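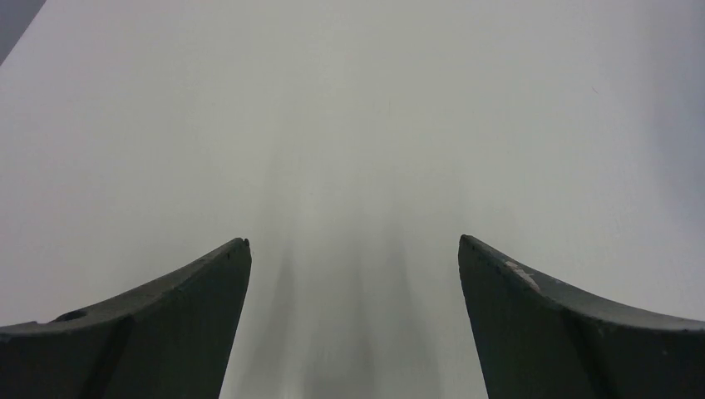 ¿Qué mantenimiento requiere el tablero Gradia en un uso diario de oficina?

Un paño de microfibra humedecido en agua con jabón neutro al terminar la jornada y una revisión semestral de los cantos. El tablero se suministra listo para su uso y no precisa ceras, aceites ni selladores.

Tablero de trabajo Gradia
Serie para oficinas, bibliotecas y centros de formación

Gradia es la serie de tableros de trabajo de Arnar destinada a espacios compartidos de uso intensivo. Se comercializa como pieza suelta, para su montaje sobre estructuras existentes, o como conjunto completo con el bastidor Holmgren. El acabado mate reduce los reflejos de la iluminación cenital y resulta adecuado para puestos en los que se alternan la lectura en papel y el trabajo con pantalla.

Composición y acabado

El núcleo es de fibras de densidad media, revestido por ambas caras para compensar tensiones y evitar el alabeo. La cara superior lleva un laminado liso sin dibujo. Los cantos se rematan con cinta del mismo tono, encolada en caliente, con las aristas ligeramente redondeadas. La cara inferior incorpora insertos metálicos roscados en las posiciones previstas para el bastidor Holmgren; los insertos adicionales deben solicitarse en el momento del pedido.

Tonos disponibles

La serie comprende 11 tonos, todos ellos en acabado mate. Los tonos claros pueden presentar variaciones de percepción según la temperatura de color de las luminarias y la orientación de las ventanas. Se recomienda solicitar una muestra y examinarla en el lugar de instalación, tanto por la mañana como con luz artificial, antes de confirmar el pedido. Arnar no admite devoluciones motivadas por diferencias entre el tono suministrado y su reproducción en pantalla.

Carga admisible

Montado sobre el bastidor Holmgren, el tablero admite hasta 200 kg de carga uniformemente repartida. Este valor no es aplicable a estructuras de otros fabricantes ni a tableros que hayan sido perforados o recortados con posterioridad a la entrega. No debe utilizarse como superficie de apoyo para acceder a luminarias o estanterías.

Instalación

El montaje requiere la intervención de dos personas. El tablero se deposita boca abajo sobre una manta limpia, se presenta el bastidor y se aprietan los tornillos a mano antes del apriete definitivo. El tiempo medio de montaje de un puesto es de aproximadamente 5 minutos por tablero, sin contar la nivelación de las patas. Debe preverse una holgura de 2 cm respecto a la pared para el paso del cableado.

Limpieza y conservación

Las manchas de tinta o café se retiran con alcohol isopropílico diluido, aplicado sobre el paño y nunca directamente sobre la superficie. Quedan excluidos los estropajos, los polvos abrasivos, la acetona y los productos con silicona, que dejan zonas brillantes de difícil corrección. Los recipientes calientes deben colocarse sobre un salvamanteles.

Complementos

Bandeja portacables Drukotberg, de fijación inferior, con apertura abatible.
Pasacables circular con tapa, en el tono del tablero o en negro.
Juego de cinta de canto para reparaciones, con adhesivo.

Garantía

La garantía comercial es de 5 años para el tablero y de 2 años para los complementos. Cubre defectos de fabricación, despegado de cantos y deformaciones en condiciones normales de humedad. No cubre arañazos, quemaduras ni daños derivados de una limpieza inadecuada. Las reclamaciones se tramitarán a través del distribuidor, indicando la referencia que figura en el albarán de entrega.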